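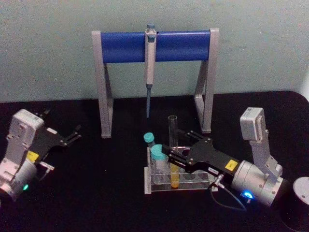 Section 4: Checking and Adjusting a Variable-Volume Pipette

Use this section when you first take a Tallidden pipette into service, after it has been dropped, and every November with the rest of the bench equipment. You need a balance that reads to 0.1 mg, a small weighing vessel with a lid, distilled water and a box of new tips.

Before you start

Leave the pipette, tips and water together in the weighing room overnight. Keep the door closed and the fan off. When a pipette is not in use, hang it upright on a stand with no tip fitted.

Checking the volume

1. Turn the volume dial to 200 µl. If you are coming from a lower setting, go a third of a turn past the mark and come back down to it.

2. Press a new tip on firmly. Do not hammer the pipette into the tip box.

3. Draw up and discard water three times to wet the inside of the tip.

4. Place the vessel on the balance, close the lid and press zero.

5. Press the plunger to the first stop, dip the tip 2 to 3 mm below the surface, and let the plunger rise slowly. Wait one second before lifting out.

6. Touch the tip to the inside wall of the vessel and press to the second stop. Close the lid and write down the weight.

7. Repeat steps 4 to 6 until you have ten readings, then work out the average.

8. Do the same at 50 µl.

Note: Convert weight to volume with the table in Appendix B. Use the water temperature, not the room temperature.

Caution: Never turn the dial beyond the printed range. This can strip the thread, and the repair is not covered by the warranty.

Adjusting

If the average is outside the limits on the test sheet, change the tip and run the check once more. If it is still outside, fit the adjustment key under the cap and turn it one notch. Clockwise increases the volume. Repeat the full check after each notch.

If more than 4 notches are needed, stop and send the pipette to the Zaludby service desk, attention Signe Vigfúsdóttir, with a copy of your readings. Decontaminate it first and enclose the signed form from Appendix C.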